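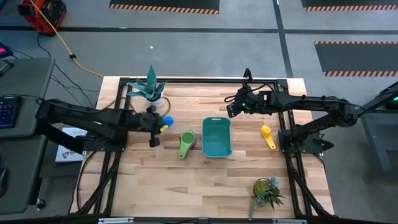 Why does wood have stripes?

Look closely at something made of wood and you will probably find lines running along it. These lines are called the grain. They come from the way a tree grows.

A tree gets wider every year by adding new wood just under its bark. In spring it grows quickly, and the new wood is pale. Later in summer it slows down, and the wood is often darker and harder. One pale band and one dark band make one ring.

A tree cut down after 40 years will have almost 40 rings near the bottom of its trunk. A wide ring usually means a good year with plenty of rain. A thin ring can mean a dry one. 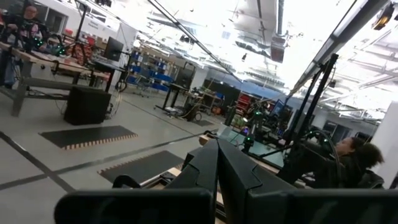
By Lilla Major
Updated 2020-07-10

When a log is sawn lengthwise, the saw cuts through the rings and they show up as long stripes. Cut straight across the log and you see circles.

Color depends on the kind of tree. Maple is creamy, cherry is reddish and walnut is dark brown. Wood can also change color as it gets older – cherry goes darker in sunlight.

Words to know
Grain: the direction and pattern of the fibers in wood
Sapwood: the younger wood near the bark, which carries water
Heartwood: the older wood in the middle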